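Speaker notes: Laundry as a test case. Can machines do the chores yet?
Session 4, afternoon track
Kyu-ri Joo

Slide 1. Title
Introduce myself. Mention Ottar Sundqvist, who wrote the evaluation protocol and will take the statistics questions. Slides go up on the Skallness page on Sunday.

Slide 2. The question
The question I get from facility managers is short: can it fold the laundry? My answer has two parts. On some garments, at a set table, with a person within reach, yes. As a service that someone would pay for by the load, no. The rest of the talk is the distance between those two answers.

Slide 3. Why laundry
A dishwasher or a vacuum robot works on rigid objects or on a floor plan. Cloth has no fixed shape. A pair of pants dropped twice lands in two different shapes, and the planner has to find the waistband both times before it can do anything useful. Self-occlusion is the main cost. Most of the garment is hidden behind the rest of the garment.

Keep this slide under a minute. The audience has laundry at home.

Slide 4. Breaking down the chore
Folding gets the attention, but it is one step of five: pick one item out of a pile, find a known edge, spread or hang the item, fold, stack. We scored each step separately. Folding from a flat, spread start was the easiest of the five. Picking one item out of a basket and finding an edge were the two worst, and they come first, so every later step inherits their errors.

Say this slowly. Past audiences have remembered only the folding number.

Slide 5. Two arms
One arm can drag cloth across a table and crease it. It can't hold a waistband open or keep tension across a seam. With two arms the task becomes possible and the planning becomes harder: both grippers have to agree on a grasp, each has to stay clear of the other, and the cloth between them couples any error in one to the other.

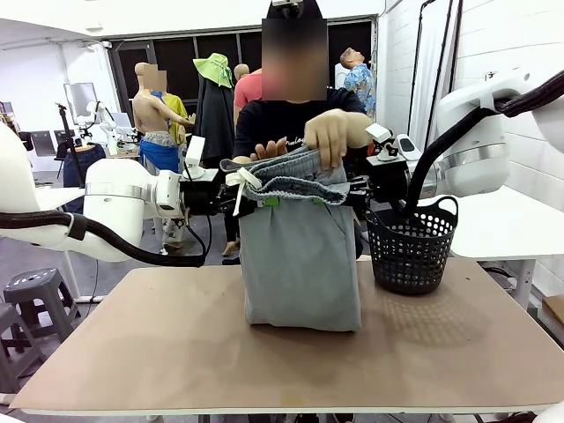 The handoff is where we lose the most time. One gripper holds, the other regrasps, and during the regrasp the item is supported at a single point and swings. Waiting for the swing to settle is safe and slow. Grasping through it is fast and misses. Our controller waits.

Slide 6. Results
Test set: 60 garments, mixed types, no item seen in training. Each was run from a crumpled start.

Read the table from the top. Towels first, then T-shirts, then pants, then anything with a hood. Performance falls in that order. Drawstrings are a separate column. A loose cord gets caught between the fingers and the cloth, the gripper reports a good grasp, and the fold comes out with the cord across it.

Median time for a completed pair of sweatpants was 4 minutes. A trained attendant at Konereo folds a pair in 14 seconds. Don't soften this. Pause, then next slide.

Slide 7. What the person does
Every published clip should state what the human in the room did. In our runs we logged each intervention under one of three headings: reset, assist, stop. A reset puts the garment back in a start state. An assist moves the garment or frees it during a run. A stop ends the run. Only runs with no assist and no stop count as completed in the table.

If asked why other groups report higher numbers: ask whether assists were counted. Leave it there.

Slide 8. Shop floor versus home
The shop floor is closer. At the Björklund plant the work is flat linen in three sizes, fed from one side, under constant light. That is most of the way to a fixture problem, and conventional machines already handle much of it. The remaining manual step is separation of damp items at the infeed, and a two-arm cell is a reasonable candidate.

The home is farther off. Mixed items, poor light, no guarding, and a customer who will not reset the scene. Floor space also matters. Few apartments have room for a table with two arms over it.

Slide 9. Data
The current policy was trained on 3,000 demonstrations. Gains from adding more towels have flattened. Gains from adding awkward items have not. If we had one more month of operator time, I would spend all of it on cuffs, cords and hoods. Belasel will release the garment list with the protocol in March.

Slide 10. What I would buy today
Separation of flat goods: pilot it. Folding from a spread start: pilot it if labor is short. Basket to stack, mixed household load: wait, and ask the vendor for the intervention log.

Backup slide, if there is time: gripper wear. The finger pads lose friction before they look worn. Ottar has the curves.

Questions. Repeat each one into the microphone before answering.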